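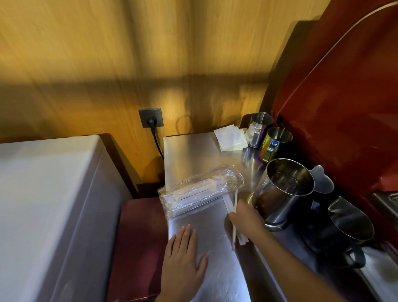
*Restocking the drinks counter: stirrers or straws, napkins and the milk pitchers.*

# Derner Room coffee corner: progress report for March

Prepared by Shiela Dalisay for the Yan Fund

We're open! The coffee corner has been serving since the second Sunday of the month, and I'm really pleased to be writing this one, after two reports that were mostly plumbing.

## Where we've got to

We served 1416 hot drinks in March. The target in our application was 2000 a month by the summer, so there's some way to go, but we only had three Sundays and the weekday mornings to do it in, and the Tuesday parent and toddler group has barely started using us yet (they will, I've promised them babyccinos).

The steel counter is a joy. It wipes down in one go, and fitting it into the corner against the wood-grain wall means whoever is making drinks isn't forever squeezing past whoever is serving them. The wall itself has had more compliments than the coffee. In the lamplight it goes a lovely warm orange and people come over to look at it, then stay for a drink, so I'm counting that as marketing.

## Equipment and supplies

The milk pitchers have turned out to be the best thing we bought. We went for a mix of sizes, and the small ones get used far more than I expected, mostly for single oat milk orders. The large ones come into their own when the choir breaks at half past ten and everybody wants a latte at once. They live along the right-hand side of the counter now, after a fortnight of moving them about.

Disposables come from Indero. We opened an account with them at the start of the month and the first order cost £162, covering stirrers, wrapped straws, napkins and takeaway lids. It should last into May, except for the napkins, which are going quickly. I'd like to try a smaller napkin next time, or put out fewer at once.

The grinder is from Zurix and arrived a week later than planned. They were good about it and lent us a hand grinder in the meantime. Strong arms all round!

## People

Ten people have done the barista training, which was the number we agreed with you. Seven are on the rota regularly and two more want Saturday shifts if we open then. One has already found part-time work in a café in town, and we're delighted for her.

We've started doing a restock at the end of each session: stirrers and napkins topped up, pitchers washed and put back in their places, spare packs brought through from the cupboard. It takes a few minutes and the morning team no longer starts the day hunting for things.

## Still to sort out

- A second socket by the counter. There's only so much we can run at that end.
- A proper shelf for the cups.
- Signs for the door, at draft stage. I'll send you the artwork when it's ready.

We are within budget on everything apart from the plumbing, which I covered last time. Do come in for a coffee if you're passing. Mornings before ten are quietest, and there's usually cake.

Shiela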